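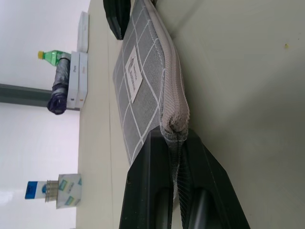 Figure 3. Flat zippered pouch of the soft-goods set, printed-grid type.

3.2 Surface pattern and closure

Small pouches were treated as a separate class within the soft-goods set because their outline changes with filling, while the printed surface does not. The full set contains 1,371 household textile items, of which 482 have a zipper along at least one side. Items were sorted by closure, surface pattern and attachment, following the scheme of Achterberg and Castellanos. Regular patterns are of particular use in recording local deformation. On the gray pouch in Figure 3, thin white lines divide the fabric into roughly square cells, so that any departure from a straight line can be read as a fold or a pull in the cloth. The zipper side is less regular: the coil follows a shallow curve and ends in a puckered section where the fabric narrows. Puckering of this kind was coded as a property of the closure end and was excluded from the measurement of panel width.

Labels were coded for presence and position only. A label was entered as legible when its text could be read without magnification; the one in Figure 3 was entered as not legible. Mesh straps were coded separately from woven loops, as the two differ in stiffness and in the way they hang from the body of the item.

Panel length was taken along the long axis with the item lying flat, and each measurement was repeated after the item had been folded once and reopened. Differences of up to 20 mm were accepted for unlined pouches. Items from the Tokham and Rivine collections were measured by the same two coders; those from Brukel were measured on site and are reported separately in Section 4.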